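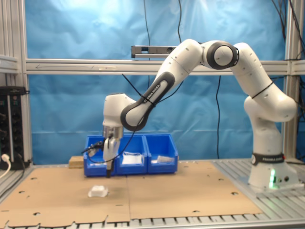

Section 2: Setting up the desk for a drop-in advice evening

I've run the immigration advice desk at Zerkcombe for long enough to have made most of the mistakes below, so please borrow my habits and skip the mistakes! You'll need the desk laptop, the blue folder and the key to the side room (ask Suqin Yuan if it isn't on its hook).

1. Log in to Fanetus with the desk account. Don't use your own, even if you're only filling in for ten minutes, as the notes get filed under your name and Kedir has to move them all by hand.

2. Open a new session and pick "Drop-in" from the list. "Appointment" looks nearly the same and I've picked it by mistake more often than I'd like.

3. Set the number of slots to 8. With one adviser you'll want to bring that down, and with three you still leave it alone, because the third person is there for form checking.

4. Print the sign-in sheet and the language card. The card goes at the front of the desk, facing out, so people can point to the language they'd like.

Note: If someone needs an interpreter, ring the number on page 17 of the blue folder before you start on their papers. The evening line opens at 5.30 pm.

5. When a visitor sits down, ask for any letter with a reply date on it first. Type that date into the "Respond by" box and press Save (the box doesn't save itself, it just looks as if it has).

Caution: Never keep an original passport, permit or birth certificate. Scan it, hand it straight back, and tick "Returned" while the person is still sitting with you.

6. Anything about an appeal or a refusal goes to Minoru Takeda. You and I aren't allowed to advise on those, however simple they look. Choose "Refer" and write two or three plain lines about what the person has asked for.

Closing the session

7. Check that every slot says "Seen", "Referred" or "Left". If one is stuck on "Waiting", Fanetus won't let you close, and it gives you error 39, with no explanation at all.

8. Shred the sign-in sheet once the names are in, then log out.

Scanner settings are in Section 3.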